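Havside Folding Craft & Trestle Table, white top

Home > Tables > Folding & Trestle > Havside

In stock. Order before 2 for same day dispatch, weekdays only.

The Havside is our best selling plain table. Wide flat top, dark legs, folds away flat. Bought mostly for sewing rooms, village halls, kids' parties, wallpapering. Comes ready built, nothing to screw together. Just unfold and lock.

Top is smooth with a matte finish so no glare under a lamp. Good for cutting out patterns. Wipes down with a damp cloth, don't use anything gritty on it. Folding version and fixed leg version both listed on this page, check you've picked the right one before paying. We do swap them but you pay the return postage.
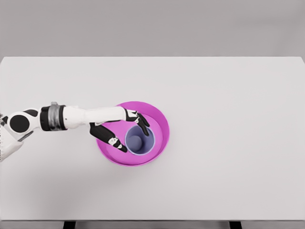
Sizes and weights

Depth: 80 cm
Height: 74 cm, same for both versions
Max load: 30 kg spread evenly. Not for standing on. Not for sitting on either
Folded thickness: see the label on the box, it varies with the batch
Colours: white top only. The oak effect one (Skaven) has been discontinued, please stop emailing Mali about it

Fixed leg version is the heavier of the two and needs two people on stairs. Folding one is fine for most people on their own.

What's in the box

Table
Rubber feet, already fitted
Spare feet in a little bag taped underneath. Check before you bin the packaging, we get asked for these every week
Care leaflet

Carry handle is NOT included with the fixed leg version. Sold seperately, see Okon accessories.

Using it

Open it upside down on a carpet or blanket, pull both leg frames out till they click, then turn it over. If you don't hear the click it isn't locked. Push the cross bar down with your palm. Keep fingers out of the hinge!

Hot pans will mark the top. Use a mat. Same with irons, we've had a few back with a perfect iron shape on them and no, that isn't covered.

Ink and felt tip come off if you're quick. Nail varnish doesn't.

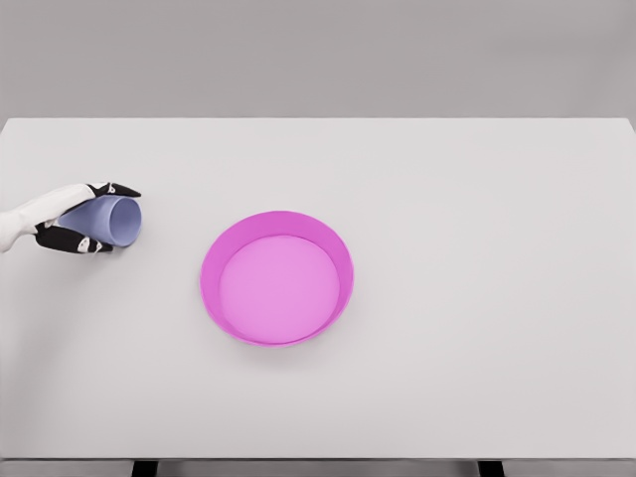 Can I leave it outdoors?
For an afternoon, fine. Overnight we'd bring it in, the edging swells if it gets properly wet and the guarantee doesn't cover that.

Do the two versions line up side by side?
They do, same height and same depth. Joining clips are in the Okon range, sold in pairs.

Delivery

Cadwaladr Carriers do all our table deliveries, to the door only. They text the night before with a slot. Somebody has to be in to sign. Highlands and islands take longer and cost more, the basket will work it out once you put your postcode in.

Check the corners before you sign. If there's damage write it on the driver's sheet and send us a photo the same day. Much quicker than ringing.

Returns

Unused, in the box, within 30 days. Contact Mali Landeg first for a returns number or it will just sit in the warehouse with no name on it.

Reviews

"Had mine since June, used almost every day for quilting. Flat as you like. Box was a bit battered but table fine." Siu-fong Fu

"Bought the fixed one by mistake, swapped no bother. Bit annoyed about the postage but it does say."

Page updated Oct 3, 2026. Prices include VAT. Trade and school orders by email please, no discount on single tables.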